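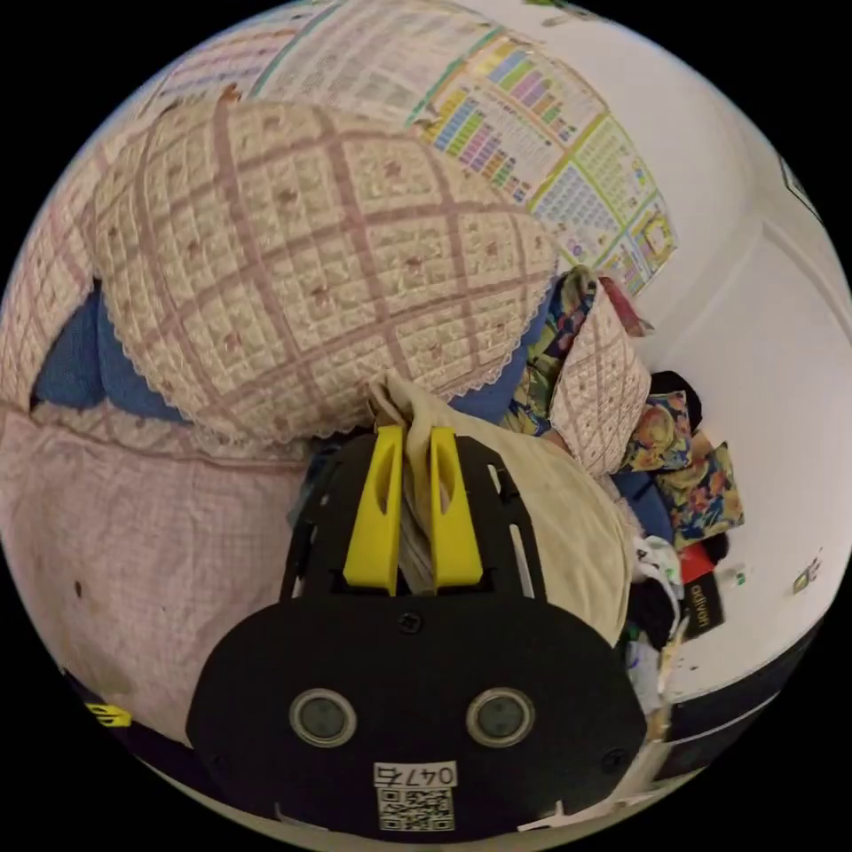
4. Making up the bed

Okay, on to the bed! If you skipped ahead from section 3 because guests are on the way, go back and at least open the window first. The room airs out best while the bed is stripped.

I wrote this for whoever is looking after the Flurmont room when I'm in Vornville, so it's my way of doing things and it has my opinions in it. Sabina Weerasinghe makes the bed in half the time I do and skips step 6 completely (I know you do, Sabina). Fine by me, but please read it through once before you start skipping.

Before you start

Clean bedding is on the second shelf of the hall closet. Quilts and blankets are on the left, pillow covers on the right. Bring everything in one trip and drop it on the chair. If you pile it on the floor you'll be picking lint off it until supper.

1. Pull the fitted sheet on, starting with the corner against the wall. That corner is a pain to reach and I like to get it over with.

2. Spread the pink quilted bedspread over the whole bed. Smooth it from the middle outward with your forearm, and let it hang down evenly along the open side.

CAUTION: Don't yank the bedspread from one corner to straighten it. The stitching in that fine little grid is old and I've already repaired one line of it. Lift and resettle it instead.

3. Lay the blue blanket at the head end, folded once lengthwise. It goes under the pillows and gets tucked up around them a bit, like a nest. This keeps them from sliding down during the night, and it looks cozy too.

4. Set down the big cream quilted pillow with the mauve lattice. Lace edge toward the foot of the bed, please! I've found it turned the other way more than once, with the scallops all squashed against the wall.

5. Prop the smaller matching pillow upright next to it. They can overlap a little.

6. Add the floral cushions. The dark blue one with the yellow and pink flowers leans against the wall, and any others can go wherever you think they look nice. I change my mind on this every time I do it.

NOTE: Go easy near the big chart on the wall. It's only paper, and a pillow flung up from the foot of the bed will catch the bottom of it. Ask me how I know.

7. Last of all, take the beige cloth and wipe off any lint, then shake it out in the hall (never over the bed, you'd be amazed how often I've done that).

Washing

Pillow covers go in cold, inside out, in the mesh bag. I use the Sesunance powder, half a scoop, and never any bleach on the cream ones. The lace comes out crumpled, so pull the scallops flat with your fingers while they're damp and leave them on the rack. Please don't tumble dry them. If you iron, put a thin towel over the top and give each side 20 seconds at most.

The bedspread is too bulky for our machine and goes to Antwi, on the corner. Last June they charged me 599 for it and had it back the next day. Keep the ticket in the drawer with the spare keys.

Last updated: Nov 26, 2019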